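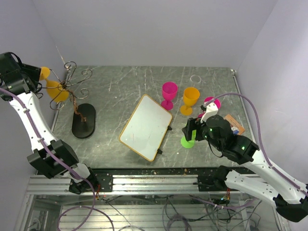
Skidora Introduces Fragrance-Free Night Cream and Refill Program

New moisturizer and refill pouches go on sale in May through the company's website and at Ruvholm stores

HILLOW, 6 April 2021 - Skidora, a maker of basic skin care products, today announced Plain Night Cream, a fragrance-free moisturizer for dry and easily irritated skin. The company also announced a refill program that will let customers keep the same jar and buy the cream in pouches. Both will be available in May.

Plain Night Cream is the company's first product made for overnight use. It joins a line that until now has had a cleanser, a day lotion and a hand balm. The formula contains glycerin, squalane, shea butter and oat oil. It has no added perfume, essential oils or dyes.

The cream will be sold in a 60 ml jar. Refill pouches will hold the same amount, and a 30 ml travel tube will be offered for customers who want to try the product before buying the full size.

Skidora began work on the cream after customers wrote in to ask for something heavier than the day lotion. Many of them said they had been putting on the hand balm at bedtime, which the company does not recommend for the face. The balm contains beeswax and was made for hands that are washed often. It can feel heavy on the cheeks and forehead and takes a long time to sink in.

Early versions of the night cream were tested on staff and then on a group of customers who had signed up through the Skidora newsletter. The first version was dropped because testers found that it left a film on pillowcases. The second had a good texture but separated when kept in a warm bathroom. The version going on sale is the third, and it uses less shea butter than either of the others.

Testers used the final version every night for 8 weeks and filled out a short form at the end of each week. The form asked how the skin felt on waking, whether the cream stung when applied, and whether the tester would go on using it. Skidora used the answers to settle the texture and to write the directions on the label. The company makes no claim that the cream removes wrinkles or changes the structure of the skin. It is a moisturizer, and the packaging describes it as one.

How to use it

The cream goes on clean skin as the last step of the evening. An amount the size of a pea is enough for the face, with a little more for the neck. Customers who use a prescription treatment on their skin should ask their doctor or pharmacist before adding any new product, including this one.

As with any leave-on product, Skidora suggests trying a small amount on the inside of the arm first and waiting a day. Anyone who gets redness or itching that does not go away should stop using the cream.

The cream may be used during the day, but it contains no sunscreen. Customers who wear it in the morning should put a separate sunscreen on over it.

The refill program

The jar for Plain Night Cream has a wide mouth and a removable inner cup. The cup can be washed by hand with warm water and dish soap and should be completely dry before it is filled again. Each pouch has a corner spout that fits inside the cup, so the cream can be squeezed straight in without a spoon.
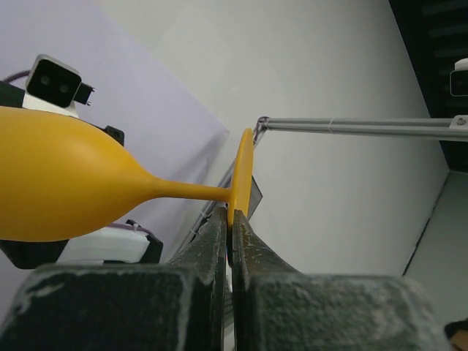 Pouches will cost less than the jar and will ship in a flat paper mailer. Customers can order them one at a time or set up a delivery schedule on the Skidora website. A schedule can be changed, paused or canceled from the account page at any time, and there is no minimum number of orders.

Every pouch is printed with a batch number and a best-by date. The company asks customers to write the date on the sticker that comes with the pouch and put the sticker on the bottom of the jar, so the date stays with the cream after the pouch is thrown out. Fresh cream should not be added on top of old cream.

Empty pouches can be dropped off at any Ruvholm store, where a return box will be placed near the register. They do not need to be rinsed. Skidora will collect the pouches from the stores and send them to a recycler that takes mixed plastic film. Customers who do not live near a Ruvholm store can request a prepaid envelope, which holds up to 8 empty pouches.

The company plans to offer refills for the day lotion as well, using a larger pouch. No date has been set. The hand balm is sold in a metal tin and will stay as it is.

Price and availability

Plain Night Cream will be sold on the Skidora website and in all Ruvholm stores. The 60 ml jar has a suggested price of $30. Prices for the travel tube and the refill pouch will be posted on the website before sales begin. Newsletter subscribers will be able to order 3 days before the general sale opens.

Ruvholm stores will have an open tester jar with single-use wooden sticks where local health rules allow it. Stores that cannot put out testers will have sealed sample packets at the register - one per customer while they last.

The cream is made for Skidora by Camacho, a contract manufacturer that also produces the company's cleanser and day lotion. Camacho has set up a separate filling line for the pouches. The recipe and the ingredient list are the same for the jar, the tube and the pouch, though the tube may look slightly thicker when first opened.

A full list of ingredients will be on the outside of the carton and on the product page. Customers with nut allergies should note that shea butter comes from the nut of the shea tree.

About Skidora

Skidora is based in Hillow and makes fragrance-free skin care for everyday use. The company sells through its own website and through retail partners. It does not sell through online marketplaces, and products bought there are not covered by its return policy. Unopened products bought directly from Skidora can be returned within 60 days. Opened products can be returned within 30 days if they have caused irritation.

Media contact

Requests for samples, product photos and ingredient information can be sent to the Skidora press office through the contact form on the company's website. Please include the name of the publication and a mailing address. Samples of the cream and the refill pouch will be sent out in the order in which requests are received.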